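Last updated: October

Print this page | E-mail this page

Review: the Wornent two-arm bench kit, after a term with the robotics club

I've been putting this one off because I wanted the kids to have a proper go with the kit before I said anything, and they have now, so off we go. Our club meets after school in the old sewing room at Weltanora, nine students most weeks, and this year we finally got enough together for a pair of arms instead of the little wheeled things we'd been driving into skirting boards. We went with the Wornent (the two-arm version, with the cameras up on the wrists) and I'm mostly very happy with it!

Setting up took us two sessions. The arms themselves are easy enough, but the cables are too long for a table our size and they will droop onto whatever you're working on if you let them. We've tried clips and we've tried tape. The tape is winning. The manual is fine up until the calibration section, where it refers you to page 917 of something I have never found, so do yourself a favour and write down your own steps once you've got it behaving.

The fingers are the best part. They come to a proper point and they'll pick at small stuff in a way the blunt rubbery ones on our old Garg arm never could. The kids started on blocks and a tennis ball like everyone does, got bored by the second week, and moved on to clothes, which is where it gets interesting (and where I'd point any other club leader, because everybody has clothes). Soft fabric is harder than you'd think. A sleeve goes somewhere different every time you let go of it.

For the Nallisska challenge they've picked belts. The job is to get a belt out of its loops with nobody touching the table, and Amr Ghoneim, who is in Year 10 and has more patience than I do, worked out that you want one arm on the buckle and the other waiting well clear until it's needed. Before that we had both arms diving in together and knocking wrists.

Grumbles? The software only saves five positions unless you make an account, which is a pain on school computers. The joints are noisy. And I'd have liked a spare set of fingers in the box for the price.

Would I buy it again? Yep, for Year 9 and up. Younger than that I'd stick with one arm and a lot of tennis balls.

Reader comments

benchmonkey: We've got the same kit at our library club. Velcro straps on the upper arm fixed our cable droop, might be worth a go before you run out of tape.

Tilly's mum: My daughter comes home talking about buckles now. Thank you I think!

rowan_k: Did you find the wrist cameras coped with dark fabric? Ours gets lost on black jumpers.

Reply from the author: Black is hopeless for us too, so we've stuck to denim and lighter colours on the white table. Rowan, if you do sort out the jumpers please come back and tell me which settings you used, as the kids would love to try a hoodie before the challenge.
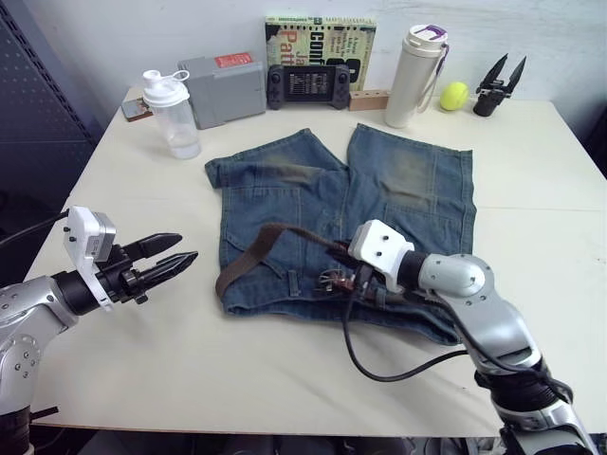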